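How to sort out an old metal parts bin (and what to skip)

Posted 2020-10-21 by Morven Morrison

Every workshop seems to own at least one big open metal bin that everything ends up in. Ours came with the bench when we took over the Gamville unit, and for a long while I was told it needed a proper system. I have now tried several proper systems. Most of them were a waste of an afternoon, so what follows is the short version.

What you need

A stiff hand brush
A dustpan
Warm water with a drop of washing-up liquid
Two old towels
A scrap of thin board or an offcut of carpet
Masking tape and a pen

You will see people recommend a metal restorer at this point. I bought a tub of the Prostlow one, 700 grams of it, and gave it a fair go in February. The floor of the bin looked better until we put things back in it. Save your money.

Step 1. Empty it completely

Take out every last thing and put it on a towel. People like to push the contents up to one end and clean round them, and then wonder why there is grit in the corners. Tip the bin if you can lift it safely. If you can't, get someone on the other side.

Step 2. Brush before you wipe

Go over the floor with the dry brush, working from the far wall towards you. Wet dust turns to paste, and paste in a corner seam is miserable to shift. Then wipe with the soapy water, wring the cloth out well, and dry at once with the second towel. Bare metal left damp overnight will spot.

Step 3. Leave the scratches alone

A floor that has had heavy things dropped on it for years is going to be scuffed and cloudy. I have read long arguments for sanding it back and painting it. Paint on the walls lasts well enough. Paint on the floor of a working bin chips, and then you have flakes among your parts as well as scratches.

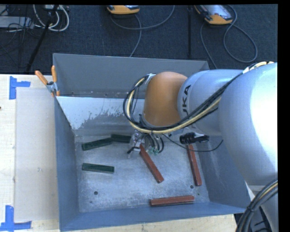 If a sharp edge has been raised, take it down with a fine file and stop there. You should be able to run a gloved hand over it without catching.

Step 4. Group by colour, if you must group at all

Riltel sell a divider kit with 10 slots. It fitted our bin badly and the slots were the wrong width for anything long. Plain colour grouping has done better for us: one colour to the left, another to the right, and a gap between them wide enough to get your fingers in. Nobody has to read a label to put a piece back.

I was doubtful about this as well. Colour only helps if the pieces already come in colours, and it is no use if half your stock is plain steel — in that case sort by length and put up with it.

Step 5. Protect the bench

A heavy bin will mark a wooden bench if it gets dragged. Slide the board or carpet offcut underneath and tape the corners down so that it doesn't creep. The Swanson rubber mat does the same job and costs a good deal more.

Step 6. Keep it shallow

One layer of parts, with bare floor showing between them. Once things start stacking, the bin has become a skip again, and no amount of labelling will save it. Move the overflow to a second container.

I give ours a brush out every 3 weeks. The full wash can wait until the cloth comes up black.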